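Zendstead Art Supply support
Ticket: Clolleck oil primer, paint beading on second layer
Status: open

Reported: Oil color beads up on canvas panels primed with Clolleck. First layer takes normally. Second layer pulls into droplets within 2 minutes of brushing out. Affects 21 panels from one batch, primed in August.

Environment: Studio at Fusholm, north room. Paint is Han titanium white and raw umber, thinned with odorless solvent. No medium in the first layer, linseed in the second.

Steps tried:
- Wiped surface with solvent, let stand 28 hours. No change.
- Sanded one panel with 300 grit, dusted, repainted. Beading reduced at center, still present at edges.
- Swapped brush and solvent jar. No change.
- Second layer without linseed. Slight beading.

Not tried: rubbing a cut onion over the dry layer, retouch varnish.

Attachments, both with the pink box: 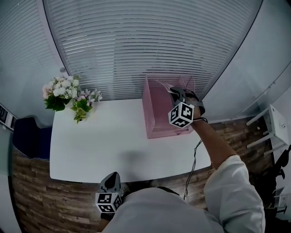
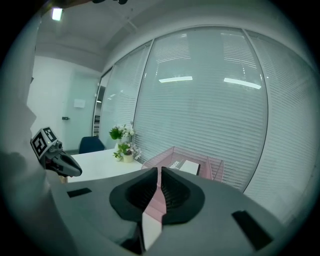 Jinlong Cui: The sanding result points to a slick first layer. Before using retouch varnish, try a very thin coat of linseed rubbed on with a lint-free cloth and wiped nearly dry, then paint into it. Test one panel and post the result. Please also add the batch code from the primer lid.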